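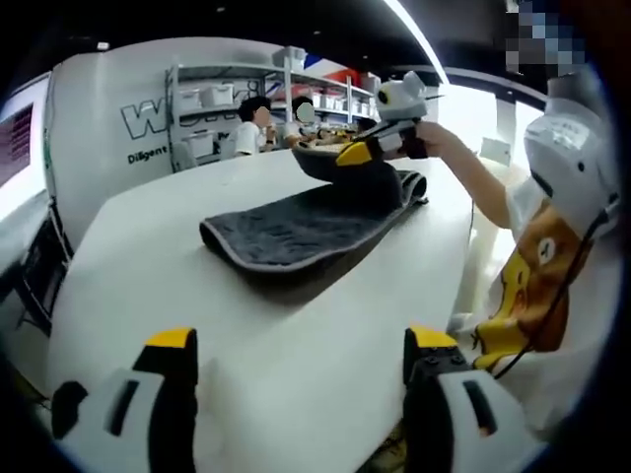

Caoimhe Ní Bhriain wrote in reply to our last report that she could follow the spending without difficulty but could not tell what happens to a towel between the dryer and the shelf, and asked that the next report begin there.

We are glad to do so. The Rulis Linen Project receives clean towels from the laundry at Corrigan House, folds them, sorts them and returns them to the residential floors. The present report covers the period to the end of October and is submitted to the Prornon Fund under the terms of the second-year grant.

Folding

Towels come up from the dryers in wheeled bins and are laid out singly on the long white table. The dark gray towels with the lighter gray border remain the largest group in circulation. Each towel is spread flat before anything else is done to it, and folding begins from a corner. Under the previous arrangement towels were folded in the air, against the chest, and then corrected on the shelf. Finished sizes varied a good deal and the stacks leaned.

The plain white surface has proved useful for inspection as well. Loose threads and stains along the border show up clearly once a dark towel is lying open on it, and damaged pieces are now set aside at this point. In the first year most damage was reported by residents. The fabric is soft and does not hold a crease well, and staff have asked whether a firmer towel could be considered when stock is next replaced. We have requested samples from Fleltell and will report on them separately.

The standard fold adopted in the spring is in thirds lengthwise, then in half, then in half again. It fits the shelf depth on four of the six floors. On the two upper floors the shelves are shallower and the folded towel overhangs. A different fold for those floors was tried for three weeks and withdrawn, as mixed stacks kept arriving on the wrong floor. The preferred solution is to alter the shelving - a quotation has been requested, and the cost is expected to fall within the existing equipment line.

Staffing and training

Eleven people have now completed the folding and sorting induction, against a target of eleven for the full year. The induction takes one morning. It covers the table work, the sorting labels and the handling of items set aside for repair. Two sessions were moved at short notice when the dryers were out of service, and we regret that one trainee was unable to attend the new time. A place has been kept for the next session.

Aprons are worn at the table, and staff may bring their own. The project had originally budgeted for a plain issue apron, but take-up was poor and the remaining sum was transferred, with the Fund's agreement, to table-height adjustments. The table has been raised by three inches. Complaints of back discomfort, which featured in both of the previous reports, were not raised at either of the staff meetings held during this period.

Repair and withdrawal

The repair shelf is working less well than planned. Towels with a lifting border are suitable for restitching, and the sewing room has agreed to take them, but collection has been irregular and the shelf was full for much of September. A fixed collection at 4 p.m. has been in place since the start of October. Towels beyond repair are cut down for cleaning cloths and are no longer recorded as stock, which accounts for the difference between the opening and closing figures in the inventory already sent to the Fund.

Matters carried forward

The linen room floor plan has not been revised. The bins still have to be turned in the doorway, and the door itself shows wear on the lower panel. We had hoped to settle this before the end of the period but were waiting for confirmation from Corrigan House that the adjoining cupboard could be released. That confirmation has been received in principle.

The written guide to folding and sorting is in draft. Caoimhe Ní Bhriain has offered to read it before it is issued, and we would welcome her comments on the section dealing with inspection in particular, as new staff have found it the hardest part to learn from the page.

No change to the payment schedule is requested. The next report will include the outcome of the shelving quotation and the assessment of the Fleltell samples.

Last updated: October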